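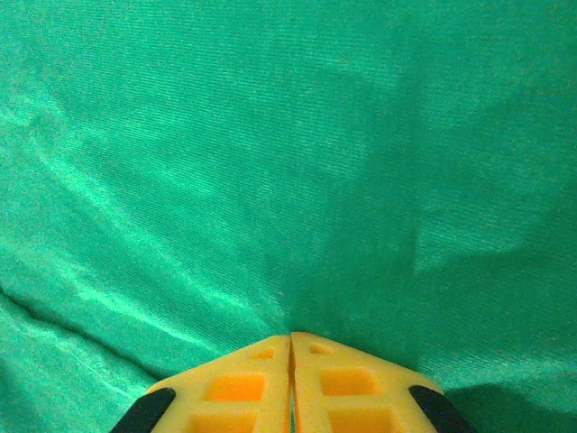 Re: Folding cloths flat, or in thirds?
Sturport Linen and Laundry list
7 May 2025

I've read the message below twice now and I'm still not sold.

> We switched all the green table cloths to the thirds method
> in September and it has cut our folding time by 40 percent.
> No ironing, no creases down the middle, and they stack
> better on the shelf. I don't see why anyone would still
> fold in half and half again. The Grurkel sheet explains
> it all and it only takes a minute to learn.

Forty percent of what? If you timed one person on one afternoon before the switch and a different person after it, all you know is that the second person is quicker. I can fold faster than my sister using any method you like, and she can iron faster than me.

I did try it. I took 20 cloths from the hall cupboard, the plain ones, and did half of them your way and half the old way. Same table, same radio program. The thirds pile took me 2 minutes longer. Fine, I'm out of practice, so I'd expect that to shrink. But I don't see it turning into the kind of saving you're talking about.

As for the creases, there are still creases. You've traded one down the middle for two off to the sides, and on a long table those land right where people put their plates. On a dark cloth you might get away with it. On a bright green one every line shows from the door, at least under our lights.

The stacking I will give you. The thirds pile did sit straighter, and it fit the narrow shelf without hanging over. If shelf space is your problem then that may be reason enough, and I'd have no quarrel with a message that said so.

What I don't want is for the whole list to refold 200 cloths on the strength of one sheet. The Grurkel sheet doesn't say what weight of cloth they used – or whether theirs had been ironed first. Ours are a heavy cotton and they fight back.

Two questions, then. Did you time the same people before and after? And does your figure include smoothing the cloth out on the table before the first fold? That's where most of my time goes, whichever way I fold.

If somebody else wants to run the same test with their own cloths, please post the times, even if they make me look slow.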